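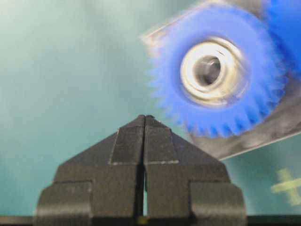
Asunto: Re: [lista-traductores] Cambio de tarifas y la «posedición ligera» de Rallby

Hola a todos:

Contesto por partes, que el mensaje anterior venía largo y además traía adjunto el folleto.

> Rallby nos ha presentado las condiciones nuevas y a mí me parecen razonables.
> Pagan menos por palabra, de acuerdo, pero el texto ya llega traducido y
> solo hay que repasarlo. Según ellos se pueden sacar 710 palabras por hora
> sin despeinarse. Fisex trabaja así desde julio y no he oído quejas.
> Yo firmaría antes de que se lo ofrezcan a otros.

Lo de las 710 palabras por hora me gustaría saber de dónde sale. En el folleto no dice con qué tipo de texto se midió, ni quién repasaba, ni si la cifra incluye consultar el glosario del cliente. Supongo que con un catálogo de tornillería se llega. Con un manual de mantenimiento lleno de remisiones a otros capítulos, lo dudo mucho.

Hice la prueba por mi cuenta con un manual antiguo que ya tenía entregado y cobrado. Cogí 200 segmentos, los pasé por su plataforma y los revisé como si fueran un encargo. En los primeros «gear» venía como «engranaje», luego como «marcha» y más adelante como «equipo», a veces dentro de la misma página. «Housing» salió como «vivienda» en dos tablas. Ninguna de esas cosas es difícil de arreglar, pero hay que verlas, y para verlas hay que leer el original entero, o sea, hacer el trabajo por el que antes nos pagaban la tarifa completa. Tardé 8 horas con las consultas incluidas. Que cada cual compare con lo suyo.
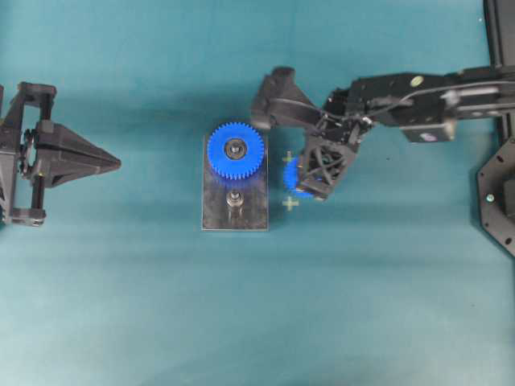

¿Quién responde si se cuela un error en un texto poseditado? Según la cláusula 2 del borrador, el traductor, aunque el error venga de la máquina y aunque se le haya pedido solo un repaso ligero.

Esa cláusula es la que más me preocupa, y el mensaje de arriba no la menciona. Pagar menos por palabra se puede discutir. Pagar menos y cargar con la misma responsabilidad de siempre ya me parece otra historia, sobre todo en documentación técnica, donde un par de apriete mal copiado no es una cuestión de estilo.

Sobre Fisex: que no se oigan quejas no me dice gran cosa. También firmaron confidencialidad. Con Tunstall pasó algo parecido hace unos años - al principio todo eran ventajas y luego la segunda rebaja llegó por correo, sin negociar. Conservo los mensajes por si alguien los quiere leer.

Tampoco estoy en contra de trabajar así por principio. Gremetti paga la posedición por horas, con un tope pactado por proyecto, y manda el glosario cerrado antes de empezar. He hecho varios encargos con ellos y repetiría. Si Rallby aceptara facturar por horas, aunque fuera durante unos meses de prueba, yo me sentaría a hablar. Con tarifa plana por palabra y descuento automático por coincidencias, de momento no firmo.

Propongo que quien tenga el borrador completo lo suba al archivo de la lista, porque creo que circulan versiones distintas. En la mía no aparece el plazo de pago y en el folleto se habla de «condiciones habituales», que puede significar cualquier cosa.

Si alguien ha hecho su propia prueba, me interesan los tiempos y el tipo de texto, aunque salgan mejor que los míos.

Un saludo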